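5.2 Table clearing, simulated room

Read before buying hardware. Short answer on chores — not yet, not alone.

1. Load the bedroom room file. Set trial count to 29.
2. Pick the target. Small odd shapes are the real test, a beetle is harder then a box.
3. Bring the fingers down either side. Close slow.
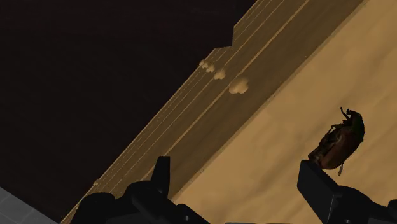

4. Stop at 11 seconds if no grip. Log it as a miss, dont restart the clock.
5. Back the arm off the table edge before the next try.

Note: crumbs are not scored in this version. Wiping comes in July, maybe.

CAUTION: a good score in sim is not a clean table at home. Keep a person on the stop button for all real runs.

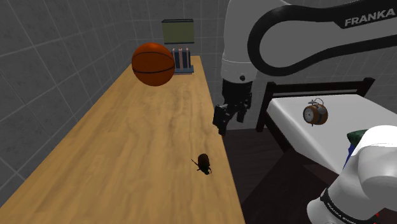

Arvo Seppälä disagrees with step 4 and wants 6 seconds, as no one at home will stand and wait for an arm to make up its mind.

6. Save. Send the log to Umen.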